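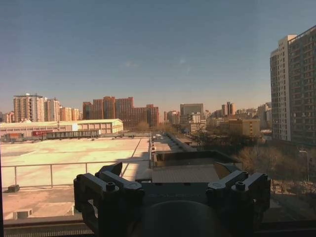

Wrist camera exposure, window-facing pose: lock it or leave it on auto?
Club projects > Manipulation > Semester build

wenach_lead
Opening a separate thread for this because the build log is getting long. The task for the April demo is unchanged: the arm holds a fixed viewing pose toward the window, we detect landmarks in the wrist camera stream, and we compare the recovered camera rotation against forward kinematics. The point is to find out how far off our hand-eye calibration is at long range, where translation error drops out and only rotation is left.

Current problem is exposure. With auto on, the sunlit roof next door drives the metering and the gripper body goes dark enough that we lose the fingertip corners. With it locked for the gripper, the roof clips. I propose locking it for the skyline and giving up on the fingertips.

mtk_radulovic
Disagree. The fingertip corners are the only check we have that the camera hasn't shifted on its bracket. If you give them up you can't separate bracket slip from joint error. We had exactly that argument last semester with the Radulović mount and spent two weeks on it.

wenach_lead
Bracket slip can be checked before and after a run with the printed board. It doesn't need to be in every frame.

mtk_radulovic
Before and after tells you it slipped. It doesn't tell you when.

jointfive
Numbers from my run, for whoever wants them. Auto exposure, fixed pose, no arm motion commanded. 380 frames logged, 358 with a usable pose solution. The rejected ones were all in one block while the metering was hunting. I used the two slim towers, the gray rectangular one, and the vertical edges of the big high-rise on the right. Roof railing was excluded for being too close. Config is in the shared folder under koto_static.

t_hollmann
Torben Hollmann here, I look after the lab course side of this. A few points.

Excluding the railing is correct for the rotation-only fit. Put it back for the second fit, though. You want a near feature and a far feature in the same image, otherwise the translation term is unobservable and the solver will give you a confident wrong answer.

Do not use the bare trees. The detector likes them because there is a lot of texture, but the branches look alike and the matches are poor.

jointfive
Trees are already masked. I drew the mask by hand, so it is only valid for one pose.

kestrel_bits
Newer member, so correct me if this is off. Why not bracket the exposure? Alternate a short and a long frame, use the short one for the skyline and the long one for the fingertips. The arm is static in this test.

wenach_lead
The Jetier driver takes several frames to settle after an exposure change. I measured up to 40 before the gain stopped moving.

kestrel_bits
Is that with auto gain still on? If gain is fixed too, there should be nothing to settle except the shutter value.

wenach_lead
Auto gain was on. I will repeat it with gain fixed.

mtk_radulovic
Bracketing is fine by me provided both frames get the same joint state attached. At present the logger stamps joint state on arrival of the image, and arrival is late by a variable amount. For a static arm that hardly matters. For the sweep it does.

t_hollmann
Then do the static test with bracketing and leave the sweep on a single locked exposure. They can be reported separately. Please also try a pose further back from the glass with the mullion in view. It gives you a high-contrast straight line at close range, and you can check lens distortion against it for free.

jointfive
Tried the further-back pose. The black frame takes up a lot of the left side, and the crossbar meets the vertical at a clean corner that the line detector picks up. The railing on the roof is still visible through the lower left pane, so the near feature survives. The high-rise is still in at the right edge. The cost is fewer far landmarks on the left.

wenach_lead
Which leaves the landmarks weighted to the right half. That will bias the roll estimate.

jointfive
It increases the uncertainty on roll. I don't see how it biases it, provided the distortion model is right.

mtk_radulovic
The distortion model is what we are testing, so you can't assume it. I would run both poses and compare roll between them after subtracting the kinematic difference.

jointfive
Fine. Both poses, same lens file. The corner I mean is the one at the top left of this one:

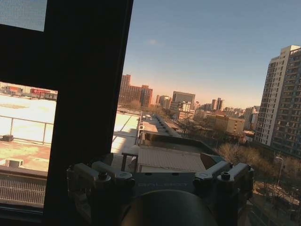

Agreed procedure (edited in by wenach_lead, object below if you disagree)

1. Fix gain and white balance before anything else. Record both in the run header.
2. Static test, close pose, alternating short and long exposure.
3. Static test, further-back pose, same settings. Redraw the tree mask.
4. Rotation-only fit on far landmarks, then the full fit with the railing added.
5. Sweep on a single locked exposure, reported separately.

mtk_radulovic
Add the printed board check before step 2 and after step 5. Otherwise no objection.

kestrel_bits
I can do the mask for step 3. Does it go in the koto_static folder or a new one?

jointfive
New one. Name it after the pose and leave mine as it is.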